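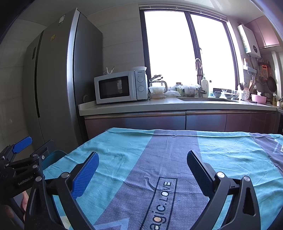

桌布铺平与折叠：从皱巴巴到收进抽屉

一、先看布边和褶边

餐桌布铺上去以后满是褶皱，多半是因为还没找准四条边就开始抹。先沿着桌子走一圈，看布边有没有翻折进去。照片里桌子远端那一侧就有一道鼓起的折边，横着压在布面上。这种地方不先打开，后面怎么抹都会留一条硬棱。

打开的方法很简单：捏住折边两头，轻轻往外提，让布自己落下去。不要从中间拽，中间受力，两边会起斜纹。

二、用花色找中线

素色桌布要靠折痕定位，带色带的桌布省事一些。这块布是青绿色和灰紫色相间的大色块，有一条宽的紫色带从远端往下穿过中间，到左下方变宽。铺的时候拿这条带子当参照，先确定它大致落在桌子的哪个位置，再管两侧。

要注意，不规则的色带只能用来找大概位置，不能当直线用。真正要对齐的是布边和桌沿。印字也一样，布上的“LOVE”字样外面那圈细黑框是斜着的，照着黑框去摆正，整块布就歪了。

三、抹平

手掌张开，从中间往外推，一次只推一个方向。顺序如下：

1. 从中心推向远端，推到桌沿停住。
2. 回到中心，推向近端。
3. 再推左右两侧。
4. 最后推四个角，推角的时候另一只手按住中心。

薄布推得太快会跟着手走，可以先在远端两个角上压两只碗。厚布不用压。

推完还剩下的细褶，一般是收纳时压出来的，手抹不掉。有两个办法。一是喷水：喷壶离布面一个小臂的距离，喷到微潮，用手再推一遍，敞着晾60分钟，中途不要放东西。二是熨：拿下来翻到背面，有印花的地方垫一块薄棉布，低温走过去，不要停留。涂层布和塑料布不要熨，挂在浴室里用热气熏一会儿就行。

喷水之前先把桌面擦干净。木桌不建议在桌上喷，容易留水印，拿到晾衣架上喷好再铺回来。

四、垂边留多少

四面垂下来的布尽量一样长。日常吃饭的桌子，垂到坐下来碰不到膝盖就可以。家里有小孩的，垂边再短一点，或者在四个角上用桌布夹。我用的是Gonness的不锈钢夹，9元一包，四个，桌板太厚的夹不住，买之前量一下桌沿。

布明显比桌子大，又不想裁，可以把多出来的部分往里折，折在靠墙那一边，别折在坐人的一边。

五、折叠

收的时候最好两个人，一个人也能做，就在桌上完成，不必拎到空中抖。

1. 先把碎屑往中间拢，四角提起来，到阳台或垃圾桶边抖掉，再铺回桌上。
2. 远端的边拉向近端，对齐，抹一遍。这是第一次对折。
3. 再朝同一方向对折一次，布成了长条。长条里有空气，用小臂压着从左滚到右。
4. 从左端开始，每次折一个抽屉的宽度，折到头。
5. 开口朝里，折边朝外放进抽屉。

容易滑的布，第三步压完可以停一下，两端各放一本书，再折后面的。印花面朝里折，印花不容易磨。有大片印刷图案的布，折痕尽量避开图案，时间久了折痕处会发白。

不想有折痕的，改成卷。第三步之后找一根纸筒，从一端卷起来，卷的时候两只手用力一样，卷完用布条系住，橡皮筋会勒出印子。Clerarano的厨房纸用完剩下的纸芯太短，保鲜膜的芯长一些，两根接起来刚好。

六、收在哪里

抽屉比柜子好，柜子里一叠就容易抽一块倒一片。厚薄分开放，厚的在下面。我家放桌布的是Sarpong的三层抽屉柜，最上面一层放常用的两块，换季的放最底下。一层里不要超过六块，压得太紧，下次铺开又是一桌子褶。

潮湿的地方放一包干燥剂，放在角上，不要夹在布中间。湿的布不要收，哪怕只有一个角是潮的。

七、几个常见问题

铺好以后总往一边滑：桌面太光，下面垫一层防滑网，裁得比桌面四边各小两指。Prorklow的防滑网一卷是400厘米长，够铺两张普通餐桌。

新布有折痕洗不掉：第一次洗完别甩太干，滴着水挂起来，靠水的重量往下坠，干了会平很多。

布面起了小波浪，怎么推都在：多半是缩水不均匀，边线比布面缩得多。把边线喷湿，一段一段往外拉，每段停几秒。拉不开的，只能拆了锁边重新缝。

多久洗一次：每天吃饭用的，一周一次，我固定在星期一换。只在待客时用的，用完当天洗，油点过夜就难去了。

油点怎么处理：先用纸巾吸，不要擦。洗洁精点在油点背面，放十分钟，温水冲掉再正常洗。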